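Prunville packing room reopens with a call for more benches

The packing room at Tronden's Prunville unit is back in use after a September refit, with staff now unwrapping and checking small plastic parts at proper tables again. Three months on trestles in the corridor, so not before time.

Work started at 7am. First job, clearing the backlog. 183 parcels had piled up by the loading door, most of them returns, and Mateja Gashi, who runs the room, wanted the lot opened before anyone touched new orders.

"We've got the light back and we've got the tables back," she said. "What we havent got is enough of them."

The refit cost £3955, most of it on tables and lighting. Tronden had first asked for a full rewire as well but that has been put off until the spring.

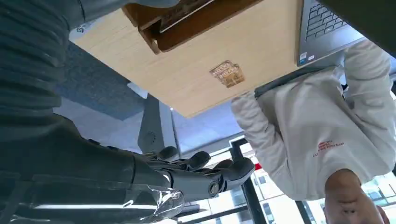

Tables were the sticking point from the start. The old ones wobbled, and two had gone soft at the corners after a roof leak. The new lot came from Stoica and went up over one long afternoon. Pale tops, fine grain, smooth to wipe down, with a darker brown block fixed underneath. There's a small label stuck on the wood as well, which staff have been told to leave where it is in case of a claim. Gashi says the height is better. Taller packers had been complaining about their backs for most of the summer.

Clear wrap is the other headache. It comes off nearly every part and it gets everywhere, and the unit has no baler. For now it's bagged by hand and sent on to the Prirnetlow depot, where it goes in with theirs. Card is kept seperate and flattened for reuse. Anything too bent goes to the school on the hill for art lessons.

Booker Thibodeaux, who looks after supplies for both sites, said the unit was getting through 1000 bags a month before the move and he would like that brought down. A quote for a second-hand baler is due shortly. He would not give a figure.

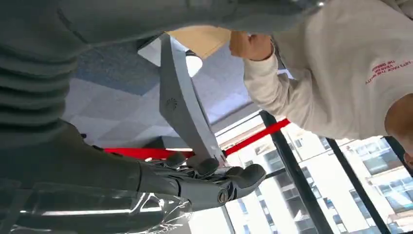 A curved grey part and a flat piece of card at the Prunville unit, with clear plastic still to be cleared.

By the lunch break 93 parcels had been opened and logged. The rest were to be finished by the late shift.

Dress in the packing room stays casual, though loose cuffs are to be pushed up at the tape machine. New gloves are on order, medium and large only. Anyone wanting small should put their name on the sheet by the kettle before 4pm.

Deliveries to the side gate until further notice.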